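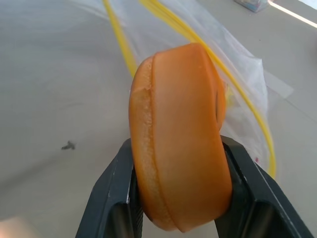 Density and sag in seat foam

Posted Wednesday, February 26, 2025

I replaced the cushion core on the reading bench in June, and the new one has now been in use long enough to measure. The old core was a Zullau block with no density printed on the wrapper. The new one is a Sanovwood sheet, cut to fit and glued in two layers.

Method: I put a flat board on the seat, loaded it with 40 pounds of barbell plates, waited 900 seconds and read the height at each corner with a steel rule. Then I took the load off, waited the same time and read again. The front left corner stays 2 mm low. The other corners return to their starting height within the error of the rule.

That corner is where I sit, so wear is the likely cause. A glue void would also do it. I used a spray adhesive and did not roll the joint, a step I would add next time.

Density and firmness are separate specs. Density mostly predicts how long the foam keeps its shape. Firmness is the force needed to press it down by a set amount. A soft foam can be dense, and a stiff one can go flat in a year.

Next reading is in June. The cover stays on until then.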